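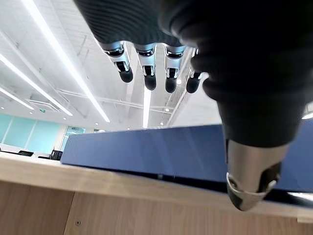 Keeping the bench fit for recording

Tips from the Irnbridge workshop, collected by Shahnaz Pramanik

We record demonstrations for the Grutow hand, which means somebody does a small dull job over and over so that a learning system can pick up the habit. It's housework with better lighting. These are the tricks that have saved us the most swearing.

Wipe the fingertips before every batch. Rubber collects lint the way a black sweater collects cat. A barely damp cloth does it. Keep the spray bottle well away from the metal joints.

Look up. The wrist camera spends a good part of its life staring at the ceiling, so leave the lights the same for the whole batch. If you switch off a strip halfway through because you have a headache, write it down. The headache is optional in the notes.

Put away what you aren't teaching. Mugs, sandwich wrappers, your other pair of glasses. One of our early models grew very attached to a stapler.

Start flat things in different places. A folder that always begins on the same pencil mark teaches the hand to visit a pencil mark. Slide it, turn it a little, let it sit closer to the front of the table. Then rub out the pencil mark.

Move slower than feels natural, but don't stop to think with the hand in the air. Think first, then press record. Pauses get learned too, and a machine that hesitates over a folder looks like it's reading your mail.

Keep the fumbles. Label them as fumbles and put them in their own directory. A drop followed by a decent recovery is worth having. A drop followed by you saying something to the folder can be trimmed.

Name files before lunch. Our Biltent batch came to 400 recordings on paper and 393 on the disk, and the missing ones were all saved as "test" on top of each other.

Swap operators every 2 hours. Wrists get tired and the examples get sloppy, and the tired person is always the last to agree.

Check the ribbed covering for crumbs at the end of the day. A soft, dry paintbrush gets into the grooves. Label the brush, or it will end up in the Liyanage glue pot like the previous one.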